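Workshop Storage / Small Goods / Gallery

Sorting the Besgate Bench: Racks, Trays, Bins and Hanging Goods

The Besgate room holds mixed stock that does not share a natural home. Garments, lab consumables and molded plastic containers arrive in the same deliveries and were, until last December, stored in the order they came through the door. The index now runs to 862 entries. This page covers a small part of it, the section in which soft goods and rigid goods share one work surface.

Entries are grouped by how an item is supported: hung, stood upright, or laid flat. Support type was chosen over material or use, as it determines the clearance an item needs on the bench. A hung garment takes height and very little depth. A tray takes the reverse.

The procedure for a mixed layout is short. Hung items go to the back, where the fabric has the wall behind it. Flat items take the rear corner on the opposite side. Racks go forward of the flat items so that tubes can be lifted straight up without reaching across cloth. Open bins are placed last, in whatever clear area remains near the hung goods. 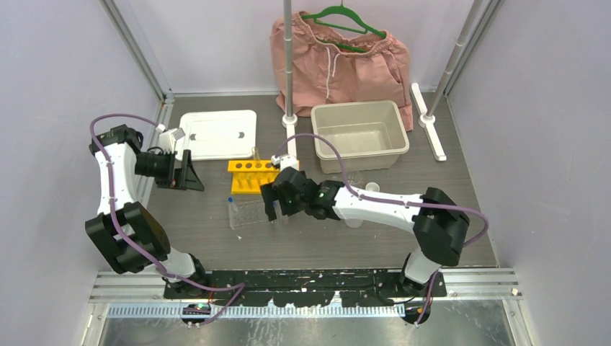
Stand feet are the usual source of trouble in this arrangement. A pole needs almost no area, but the foot under it has a long bar, and the direction of that bar decides what can be placed next to it. The Urnmont sheet allows a gap of 30 mm between any foot and the nearest container. Where two feet are used, check both before the bin goes down.

Trousers are hung from the waistband with the drawstring left out at the front. Tucking it in saves no space and leaves a ridge in the elastic. Wrinkles are not treated at this stage. If the lower part of the fabric reaches the surface, either raise the hanger or move the bin forward until the cloth falls clear of it.

Tube racks are indexed by color first and by hole count second. Yellow is easy to find on a grey surface. Clear plastic is not, and a transparent grid rack should be set down beside a colored one so that it is less likely to be knocked. Ren labels for clear racks go on the underside. Labels on the top edge were tried and came off in cleaning.

Bins are stored empty. Anything left in one at the end of a session is entered separately under its own support type. The rim is the lifting point; a wide rim can be held from either end.

Trays are kept level and clear of the wall seam. Stacking is allowed to a height of 175 mm on the Drilico shelving, with no more than 2 tray types in a stack.

The index was last checked on 16th September. Entries for lids, spare hangers and replacement feet are held on a separate page.

Filed under: bench layout, garment hanging, tube racks, trays and bins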